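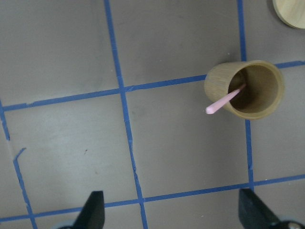

Paper straws, are we all just putting up with them?

mossybank
Posted in Bemanwood Chat, April

Had a milkshake at the garden centre café yesterday and the straw gave up before I was halfway down. I've bought a box of 100 from Vistola for my daughter's party and now I'm dreading it. What is everyone else using?

pipkin26
Metal ones here, had them for years! You do need the little brush though, and I wouldn't give them to toddlers. 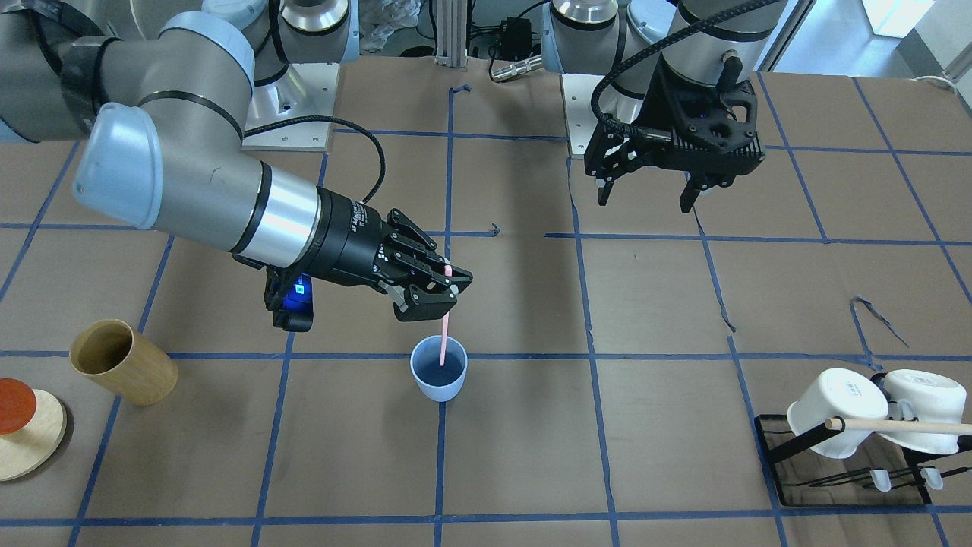 oldgreyhen
Can't stand metal, it's like drinking off a fork. We've got the Sani silicone ones, eight in a pack, and they go in the dishwasher. They do pick up a taste if you leave squash in them overnight.

mossybank
Ooh, hadn't thought of silicone. Do they bend ok for little ones?

oldgreyhen
Yes, very floppy. Mine chew them to bits.

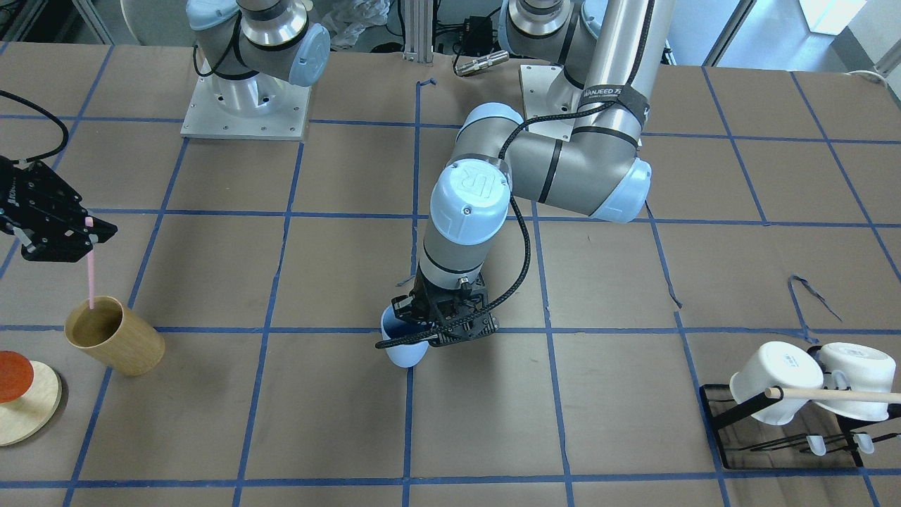

tanglefoot
Why does anybody over five need a straw? Just drink out of the cup.

pipkin26
My mum can't lift a full cup any more, so a straw matters quite a lot in our house.

tanglefoot
Fair enough, I was thinking of parties. Sorry.

mossybank
Going for the silicone then. Anyone want 100 paper ones? Can drop off after 6pm.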